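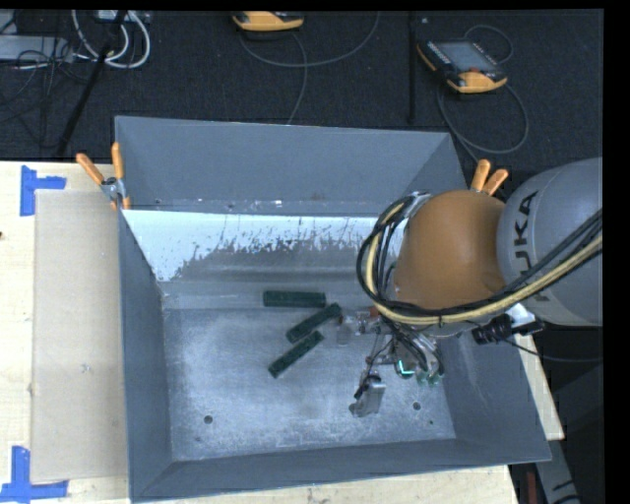

Floor of metal parts bin wearing through, repaint or leave it?
Posted by Puvar
Hello all. My question is for people who keep loose bar stock in open metal bins. Our bin stands on a pale wooden bench and holds dark green rectangular bars, and the outside is still good. The floor inside is another story: it is mottled, with cloudy patches and scuffs, and under the back wall there is a bright scratched band where the surface breaks into streaks. I would like to sand it and paint it in December when the workshop is closed. Is a two-part paint worth the money, or should I put a rubber mat?

Reply by Sarmiento
Do not paint. We painted two bins like this and the bars took it off again in 30 days. Then you have paint chips on the parts, and this is worse than a scratched floor.

Reply by Ronero
I do not agree with Sarmiento. If you sand well and wait long enough before you fill the bin, paint can last. Ours was good for a whole year -- but our bars are shorter and lighter, I must say.

Reply by Puvar
Thank you both. What about the mat? I am a little worried for the round holes in the floor. If they are for draining, the mat will close them.

Reply by Sarmiento
Cut the mat around them with a hole punch. Three millimetres is thick enough. Thicker mats lift at the corners, and the bars catch there.

Reply by Prarnitz
A mat also keeps oil and small chips under it. I looked under ours after one winter and it was not nice. For me, scratches in a bin are normal. I would wipe the floor, put a thin coat of oil against rust and leave it.

Reply by Ronero
Oil on the bars? Please ask first who uses the bars after you.

Reply by Puvar
Good point, I will ask. For now I will try a thin mat on one half only, and write again in the new year.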